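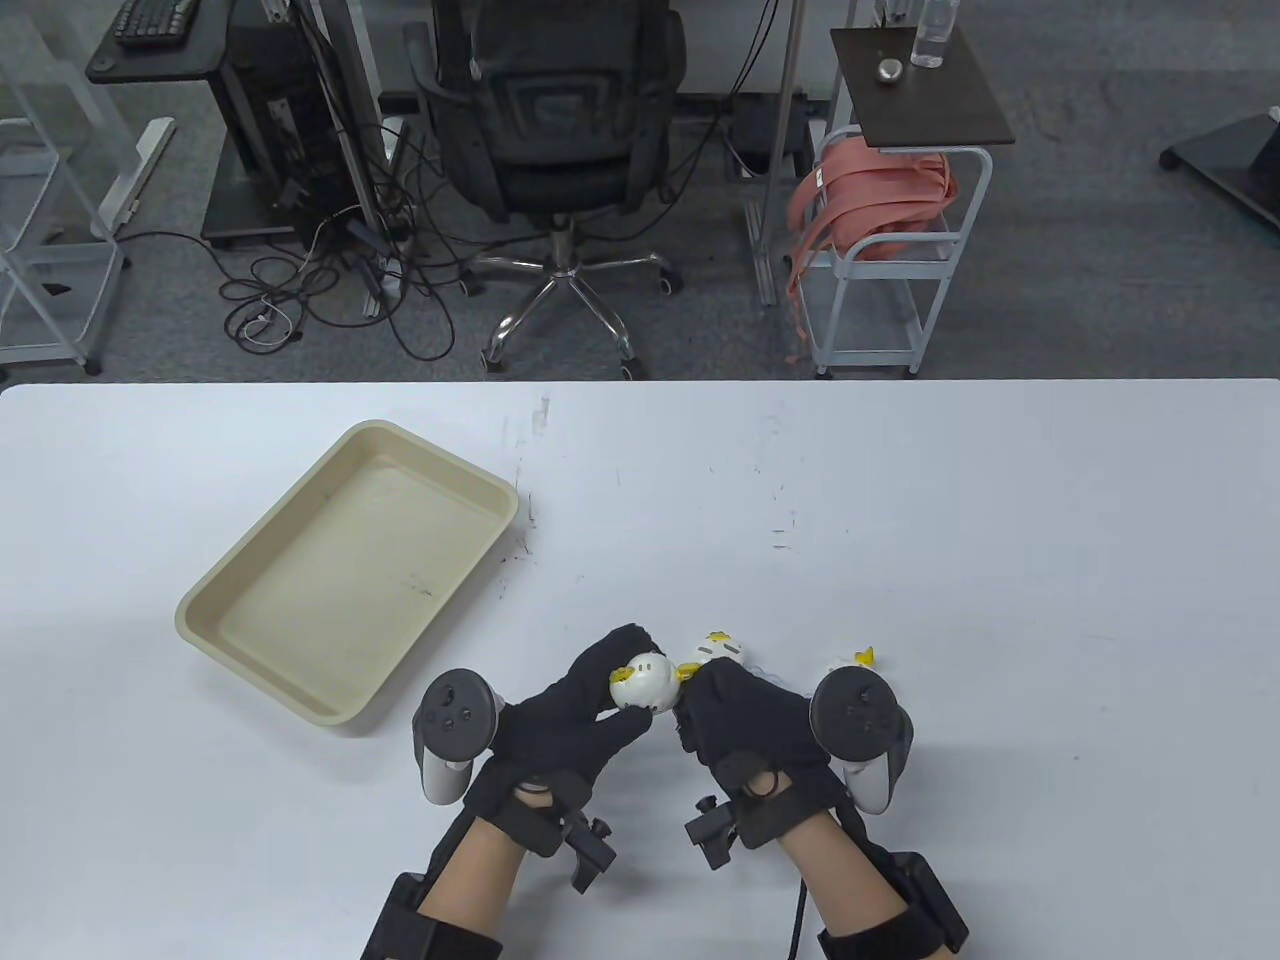

図4-1　コントローラー装着状態での小物整列作業(トレイと対象物3点)

第4章　手部コントローラーの装着と初回収録

本章では、Skutent 装着型教示キット(以下「本キット」)の手部ユニットを両腕に取り付け、卓上作業の初回収録を行うまでの手順を示す。頭部ユニットの取り付けは第3章、収録データの書き出しは第6章を参照のこと。

4.1　作業前の確認

次の条件を満たしていることを確認してから装着を始める。

・制御PCの電源が入っており、Kevau 収録ソフトウェアが起動していること
・左右コントローラーの電池残量表示がいずれも2目盛以上であること
・作業台の天板が水平で、手前側に前腕を動かせる空間があること
・腕時計、指輪、ブレスレットを外してあること

注記:天板は無地で光沢の少ないものを推奨する。白色の天板を使用する場合は、照明を正面から当てず、天井照明のみとする。強い反射があると手部の位置推定が不安定になることがある。

注意:床面のケーブルは作業者の足元を避けて配線すること。椅子のキャスターでケーブルを踏むと断線の原因となる。

4.2　手袋と前腕ブレースの装着

1. 付属の黒色手袋を左右とも着用する。指先に余りが出る場合は、一つ小さいサイズに交換する。余りがあると小物をつまむ際に指先位置の誤差が大きくなる。

2. 左前腕にブレースを当て、手首側のストラップ、肘側のストラップの順に締める。ブレースと皮膚の間に指1本が入る程度を目安とする。

3. 手首を上下左右に動かし、ブレースが回転しないことを確認する。回転する場合は肘側のストラップのみを締め直す。

4. 右前腕についても手順2、3を繰り返す。右ブレースのケーブルは前腕に沿わせて手前側へ逃がし、肘を曲げたときに引っ張られない長さを残す。

5. 手首付近のクランプのノブを手で締める。工具は使用しない。

注意:しびれ、冷感、皮膚の変色が生じた場合は直ちにストラップを緩め、収録を中止すること。

注記:ブレースは素肌に直接装着できる。長袖の上から装着するとずれが生じやすいため、袖は肘より上までまくる。

4.3　コントローラーの固定

1. 手の甲側のハーネスに左コントローラーを載せ、ボタンとスティックのある面が外から見える向きに合わせる。

2. ハーネスのストラップを通し、グリップ部が手首方向に向くように固定する。

3. 右コントローラーも同様に固定する。左右の取り違えに注意する。取り違えた場合、Kevau の画面上で左右の手が交差して表示される。

4. 両手を握る、開く、の動作を数回行い、コントローラーが指の動きに干渉しないことを確認する。

5. 手を下に向けて軽く振り、がたつきがないことを確認する。

注記:コントローラーの傾きは左右で完全に一致していなくてもよい。差は4.4の校正で補正される。ただし、校正後に傾きを変えた場合は校正をやり直す必要がある。

4.4　校正

1. Kevau のメニューから「手部校正」を選択する。

2. 作業台の上に両手を置き、手のひらを下に向けて静止する。画面の進行表示が終わるまで動かさない。

3. 画面の指示に従い、左手、右手の順に親指と人差し指をつまむ動作を6回ずつ行う。

4. 両手を近づけ、左右の指先を軽く合わせて静止する。

5. 「完了」が表示されたら校正値を保存する。ファイル名には作業者名を含めること(例:chiba_hand)。

校正が失敗する場合は表4-1に従って対処する。

表4-1　校正時の表示と対処

表示　E-03　左手を検出できない
対処　左コントローラーの電源を入れ直し、ハーネスの固定を確認する。

表示　E-04　右手を検出できない
対処　右コントローラーの電源を入れ直し、ハーネスの固定を確認する。

表示　E-11　静止が不十分
対処　前腕を天板に預けた姿勢で手順2からやり直す。

表示　E-17　頭部ユニットとの時刻差が大きい
対処　Kevau を再起動し、頭部ユニット、左手、右手の順に接続する。

4.5　初回収録

初回収録では、作業台上の小物をつまみ上げ、トレイに収める動作を教示する。図4-1の例では、対象物に白と黄色のおもちゃの人形を、収納先にベージュ色の樹脂製トレイを用いている。トレイは作業者に対して斜めに置かれている。

1. トレイを対象物の奥に置く。向きは任意とするが、一つの収録中は動かさない。

2. 対象物を手前にまとめて置く。一部が横倒しになっていてもよい。向きのばらつきは学習上有用であり、毎回そろえる必要はない。

3. 頭部ユニットの映像を確認し、両手、対象物、トレイがすべて視野に入るように椅子の高さまたは頭の角度を調整する。

4. 両手を天板の手前側に置き、右コントローラーのAボタンを押して収録を開始する。開始音が鳴るまで手を動かさない。

5. 片手で対象物を1点つまみ、トレイの上まで運んで放す。放した後、指先を対象物から離してから次の動作に移る。

6. 残りの対象物について手順5を繰り返す。空いている手で対象物を支えてもよい。

7. 両手を手前側に戻し、Aボタンをもう一度押して収録を終了する。

注意:収録中に作業者以外の手や腕を視野に入れないこと。入った場合は当該の収録を破棄する。

注記:動作の速さは普段の作業よりやや遅い程度とする。途中で対象物を落とした場合は、そのまま拾い直して続行してよい。落下を含む収録には、終了後の画面で「復帰あり」のタグを付ける。

注記:背景にある家具や機材を片付ける必要はない。ただし、人の往来がある方向に向けて作業台を設置することは避ける。

4.6　収録結果の確認

1. Kevau の一覧画面で最新の収録を選択し、再生する。

2. 手部の軌跡表示が映像中の手と重なっていることを確認する。指先で目に見えるずれがある場合は4.4に戻る。

3. 「欠落フレーム」の値を確認する。値が47を超える収録は学習用データに含めない。

4. 問題がなければ「採用」を選択する。

参考として、Kuroda の評価環境における小物整列作業の集計を示す。7月の試用期間中の収録数は2,806件、うち採用は1,779件であった。不採用の主な理由はつまみ動作中の手部位置の途切れで、ハーネスの緩みによるものが多い。連続して収録する場合は、休憩のたびに4.3の手順5を実施すること。

4.7　取り外しと保管

1. Kevau で収録が停止していることを確認し、左右コントローラーの電源を切る。

2. コントローラー、ブレース、手袋の順に外す。ブレースのケーブルを持って引き抜かないこと。

3. クランプのノブを半回転緩めた状態で収納する。

4. 手袋は裏返して乾燥させる。洗濯は中性洗剤による手洗いのみとし、乾燥機は使用しない。

5. ブレースの内側を、水で湿らせて固く絞った布で拭く。アルコールを使用するとパッドの表面が硬化する。

注意:手袋、ストラップを複数の作業者で共用する場合は、作業者ごとに内側を清掃すること。

交換用ストラップおよび手袋は Sendudora の部品窓口で取り扱う。注文の際はブレース内側のラベルに記載された製造番号を用意すること。

本章の改訂担当:Osamu Chiba

次章では、両手を同時に使用する作業の収録手順について述べる。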